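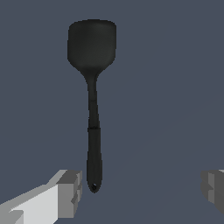 Rendu du simulateur : spatule noire, tête en haut, doigts de la pince ouverts.

Écart de succès entre deux règles de choix de prise en simulation

Posté par Omham dans Robotique > Préhension

Bonjour,
Je cherche à reproduire en simulation un résultat sur la sélection de prises pour ustensiles à manche long. La méthode échantillonne des paires de points antipodaux sur le maillage, puis les classe selon la distance au centre de masse. Avec cette règle, j'obtiens 81 % de prises stables sur la spatule. Si je classe d'après la largeur locale du manche, le taux chute nettement, alors que les paires candidates sont les mêmes. Gravité désactivée pendant l'approche, réactivée à la fermeture. Frottement identique dans les deux cas, graine fixe. D'où peut venir l'écart ?

Pisharody
Regarde où tombent les prises retenues. La largeur locale favorise sans doute la partie renflée du manche, donc loin de la tête. Dès que la gravité revient, le couple autour de l'axe de fermeture fait pivoter l'objet entre les doigts. Un contact ponctuel avec frottement de Coulomb ne transmet aucun couple autour de la normale – il faut un modèle de doigt mou, ou au moins 3 points de contact non alignés par doigt. Trace l'angle de rotation après levée en fonction de la distance au centre de masse, tu verras vite si c'est ça.
Vérifie aussi la densité. Si elle est uniforme sur tout le maillage, la position du centre de masse dépend entièrement du volume de la tête.

Desis
même souci chez moi, j'ai augmenté le frottement et c'est passé. Pas cherché plus loin.

Brorudow
Augmenter le frottement masque le problème et fausse la comparaison avec le réel. Je complète plutôt Pisharody : contrôle le centrage. Sur ton rendu, le manche est nettement plus près du doigt gauche que du droit. Si la fermeture est symétrique et part de cette pose, un doigt touche avant l'autre et pousse l'objet. Chez moi, un décalage d'environ 8 mm suffisait à changer le classement des deux règles. Recentre la pince sur le milieu de la paire de contacts, puis relance les 2 séries avec la même graine.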